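Search this site Enter keywords Go

Why Do Deer Lose Their Antlers?

16/04/2019
Print this page | E-mail to a friend | 531 shares

OK so. Lots of questions in the kids' box this month about antlers. Do they hurt when they fall off. Are they horns. Can you tell how old a deer is. Does Rudolph have the wrong ones (sort of! keep reading). Going to try and get through all of them before lunch.

First the big one.

Antlers are bone

Real bone. Same kind of stuff as your leg. Except your leg bone is on the inside and stays there, and an antler grows on the outside and then drops off. Every year. And then the deer grows a whole new pair. Big pair too.

No other animals do this. Just the deer family. That means white-tailed deer, mule deer, elk, moose, caribou, red deer and a bunch of smaller ones from all over the world. If an animal has antlers it is some kind of deer. Moose are deer. Yes, even though they are the size of a pickup.

So what's a horn then?

Cows, sheep, goats and bison have horns. Different thing.

A horn has a bony middle, with a hard cover on top. The cover is made of keratin (say KARE-uh-tin). Your fingernails are keratin. Your hair too. Horns keep growing and they mostly stay on the animal its whole life. Horns don't branch either. They can curl, or twist, or go straight up, but no forks.

Antlers branch. Most of them anyway. And they come off.

Quick way to remember – horns stay, antlers go away.

(There is one animal that messes this up. The pronghorn, out West. It has horns, with a little fork in them, and it drops the outside cover every year but keeps the bony middle. Somebody always writes in about the pronghorn so I am putting it here now.)

How they grow

It starts in spring. On top of a male deer's skull there are two bony bumps called pedicles (PED-ih-kulls). Think of them as the stands the antlers sit on. The pedicles don't fall off. They stay put, and each year the new antlers come up from them.

When the antler is growing it is covered in skin. Soft fuzzy skin with short hair on it, and it's called velvet, becuase it looks like velvet. Inside the velvet there are lots of blood vessels. They bring in food and oxygen and all the stuff you need to build bone. An antler in velvet feels warm. It has nerves in it as well, so if the deer bumps it on a tree, ouch. Deer in velvet are pretty careful with their heads.

And they grow FAST. Antlers are some of the fastest growing bone there is. A big bull elk or a moose can add close to an inch in one day in summer. One day! Your hair takes about two months to do that.

To build that much bone you need a lot of minerals. Calcium, mostly, and phosphorus. A deer gets those from plants. But it can't eat fast enough to keep up, so its body borrows some from its other bones. The ribs, for one. Then over time the deer eats more and the ribs get filled back in. Like taking bricks out of the garage to build a tower, and then buying new bricks for the garage.

Taking off the velvet

Late summer. The days are getting shorter and the deer's body notices. Hormones change (hormones are messages your body sends around in the blood). The antler stops growing and goes hard. The blood stops going to the velvet, and the velvet dries up and starts to peel.

Now the deer rubs its antlers on bushes and small trees to get the rest off. It can be all done in a day. It looks kind of gross, long strips hanging down, a bit of blood. Doesn't seem to bother the deer. Sometimes they eat the strips. Told you, gross.

What's left is bare bone. It might be white at first and then turn brown, and the brown comes partly from sap and bark juice from all that rubbing. So the color can depend on what trees the deer picked.

You can find rubs on trees if you look. Bark worn off on one side, down low, around knee high up to waist high on a grownup. On the Escobar Trail there are good ones past the second bridge, left side.

What are they for?

Showing off and fighting. Mostly showing off.

In fall the males want to meet females, and they also want other males to go away. Big antlers say "I am big and healthy and I've been eating great." A smaller male will often take one look and leave. No fight. Saves everyone the trouble.

If two are close to the same size they might lock antlers and push. It's a shoving match really. The one who gets shoved backwards usually quits. People do get hurt if they walk up to deer or elk or moose in the fall, so don't. Stay way back. Farther than you think. Same in spring when there are babies around, a mother moose does not need antlers to ruin your day.

Then they fall off

Winter. The fighting season is over and the hormones drop. Special cells at the bottom of the antler, right where it meets the pedicle, start eating away at the bone. The join gets weaker and weaker. One day the deer shakes its head, or jumps a log, and off it comes. Plop.

Does it hurt? The antler doesn't have any feeling by then. It is dead bone. There can be a small raw patch on the pedicle, and it scabs over like your knee does, and heals up. Skin grows over it. Then spring, and it all starts again.

The two antlers don't always drop together. One can go on a Monday and the other one a week later. So for a little while you get a lopsided deer.

Dropped antlers are called sheds. They don't pile up in the woods, and the reason is that they get eaten! Mice, squirrels, porcupines and rabbits all chew on them. Free calcium. If you find one with tiny grooves all along the edge, those are tooth marks. We have one in the Wernolus room with so many grooves it looks like a file. You can pick it up, it's in the touching tray, please put it back after.

About taking sheds home – the rules are different in different places. In a lot of parks you have to leave them. Some states have a season for it. Have a grownup check first.

Can you tell a deer's age by counting the points?

Nope. Everybody thinks so. My uncle thinks so.

A point is one tip of the antler. The number depends on age a little, but also on food, and health, and who its parents were. A young deer with lots to eat can have 8 points. An old one after a hard winter might have fewer than it had last year. Very old deer often get smaller antlers again.

To find a deer's age scientists look at the teeth.

Do girls have them?

In most kinds of deer, no. Just the males. But caribou females do! Caribou and reindeer are the same species by the way. The females have smaller antlers and they keep them longer. The big males drop theirs in late fall or early winter. Females that are going to have a calf keep theirs until spring, about when the calf is born. It helps them hold on to good feeding spots in the snow.

So. Santa's reindeer all have antlers on December 24. Big grown up males would probably have lost theirs by then. Which means maybe Rudolph is a girl. Or a young male, they keep them longer too. Talk amongst yourselves.

And some deer don't have antlers at all. The water deer, from China and Korea, has long teeth that poke down like fangs. Look it up, it's great. Muntjacs have little antlers AND fangs.

Biggest ever?

Alive today, the moose. Wide flat antlers like a pair of giant hands, and the biggest sets can go over six feet across.

But the all time winner is gone. It's called the Irish elk, and it wasn't only in Ireland and it wasn't really an elk. It was a giant deer that died out thousands of years ago. Antlers up to twelve feet across. That's wider than a lot of bedrooms. And it grew new ones every single year, same as the rest of them.

Words to know

Antler – branched bone on a deer's head, drops off each year
Horn – bone inside, keratin outside, stays on
Velvet – fuzzy skin on a growing antler
Pedicle – the bump the antler grows from
Shed – an antler that fell off
Rut – the time in fall when male deer compete. Forgot to put that one in up above, sorry

Try this

Get a ruler and a strip of paper. Each day make the strip one inch longer, and tape it to the wall. Do it for 7 days. Thats how much a big bull elk's antler could grow in a week of summer. Now picture carrying it on your head.

Next time: owl pellets, from the Drosula barn. Bring tweezers if you are coming to the Saturday table at Ramberg. Old antler page from last year is still up under number 3325 if you want the coloring sheet.

Print this page | E-mail to a friend | 8 comments 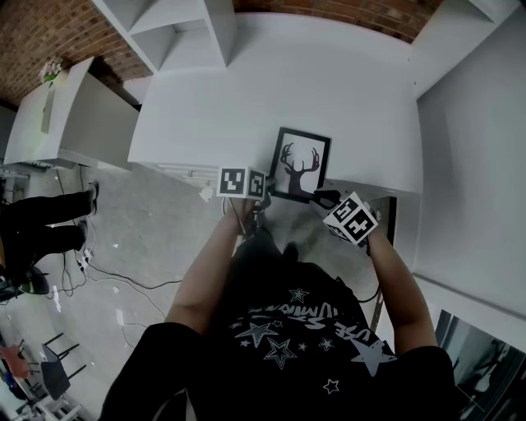

Rafferty Ruiz-Ortega
We found a shed behind my grandma's house and it had the groove marks on it!! I thought it was from the dog. My question is if a deer hurts its antler when it's still in velvet does it grow crooked, and then is it crooked the next year too or does it get to start over?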